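Section 3. Attendant Duties at the Wet Sorting Station

3.1 Scope
The Girovura station transfers floating items from the water tray to the buckets with a net. Attendants who formerly netted items by hand now prepare, supervise and clear the station. Shift assignments are issued by Selorm Gbeho.

3.2 Starting a Shift
1. Confirm that the tray stands level.
2. Place the buckets within reach of the net arm.
3. Enter code 658 at the panel and wait 60 seconds.
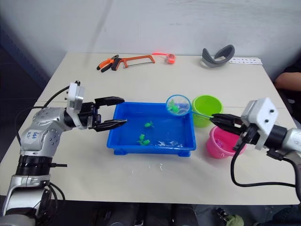
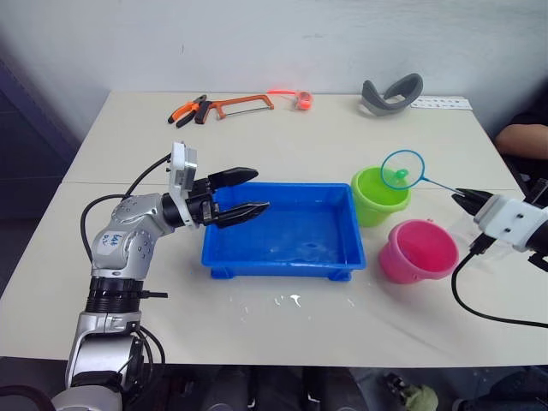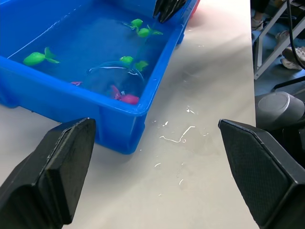

3.3 Working Beside the Arms
The attendant's task during a run is to observe and record. Missed items are entered in the log and left in place until the run ends. Keep hands and forearms off the table while either arm is powered. Splashes on the white tabletop in front of the tray are to be wiped up only after both arms have been stopped.

CAUTION: Do not reach over the tray to free the net. Press Stop first.

NOTE: Attendants may stop a run at any time without prior approval. Stops are not counted in individual performance reviews.

3.4 Change of Role
Each attendant completes two supervised shifts before working alone. Questions concerning duties or pay grade should be addressed to Eglė Toom.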